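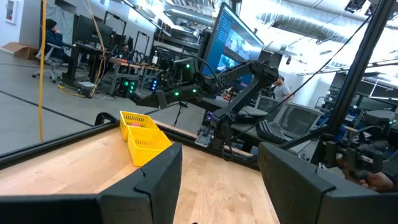 Rezaul Ranasinghe reckons the little yellow baskets will be the first thing to go at this year's Nendstead sorting day, and judging by the sign-up sheet, plenty of people agree with him. Ranasinghe wants two for his hall shelf and has already said so, twice.

The free event is back on 20th June at the Grandeck building, and it's bigger than ever! Last time 167 households came through the doors. This year 278 have put their names down – a wonderful jump for a day that's all about finding a home for buttons, batteries, pens and everything else that rolls to the back of a drawer.

Plastic baskets with perforated sides are the stars again. They're light, you can see a bit of what's inside, and a small one sits happily on a tabletop while you sort. Organizers have 1000 to hand out, two per household while they last, with labels and string from the Flinda store on Selvanayagam Street.

Sorting tables open at 10 a.m. and the swap corner an hour later. Bring one messy drawer's worth of stuff in a bag or box – no paint, no glass, please. Kids are very welcome, and anyone who still has baskets from the April session can bring them along for the swap. Parking is behind the building, and the side door will be open for strollers.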